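Keith Staniforth starts each shift at the Wustham cell with a cloth and a hex key. He checks the clamps on the mounting plate, then follows the cables by hand, feeling for stiff spots. A cable that rubs will fail early, and the last one cost Skonska 11 hours.
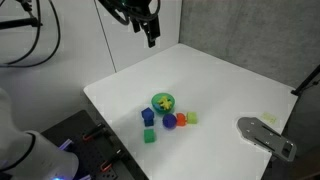
Blocks, a ball and a bowl on the table at the Wustham cell.

The gripper gets a closer look every 1000 cycles. Aparecida Teixeira logs the wear on its fingers and replaces them in pairs – "one new, one old, and it pulls to the side," she says. The current set is at 631.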